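Culture > Festivals > Film > Brevel Showcase

Brevel Showcase

The Brevel Showcase is an annual festival of short films on diversity and everyday life, held each November in the town of Brevel. It was founded by the filmmaker Leobardo Quintero and the theater director Maricruz Orozco, who still share the job of artistic director. Screenings take place at the Gorex, a former dance hall with 288 seats, and admission is free on Wednesday.

History

The first edition showed only documentaries, most of them made by students. Fiction was added the following year, and animation came later. Quintero had wanted a touring program with no fixed home, but Orozco favored a single venue – the Gorex was already being used for rehearsals by her company, Prelico. A touring selection was tried for one season and then dropped.

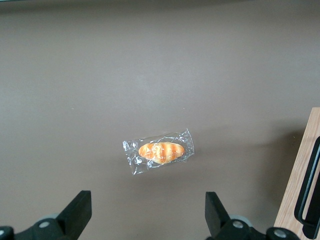
Small packaged bread roll on a brown tabletop.

Program

Films may run no longer than 30 minutes. The main section is open to work in any language, with subtitles required for all entries. A second section, Close Relatives, is limited to films about family life, including adoption, migration and same-sex parenthood. Its first programmer was Wubit Gudeta, whose own short Li had opened an earlier edition.

Each screening is followed by a discussion with the director or a member of the cast. Discussions are recorded and kept in the festival archive, which can be consulted by appointment.

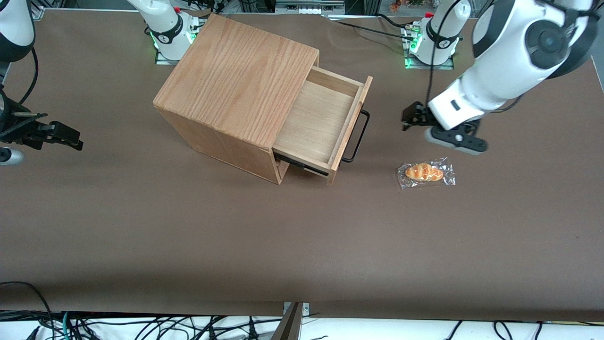
Oak cabinet with open drawer, and a wrapped bread roll.

Awards

The festival gives 2 prizes, one chosen by a jury and one by the audience. Eliseo Tlapale won the jury prize for a documentary about deaf actors, and later chaired the jury himself. The audience prize is decided by paper ballot on the closing night. Emiliano Espinoza is the only director to have received both – in different years and for different films.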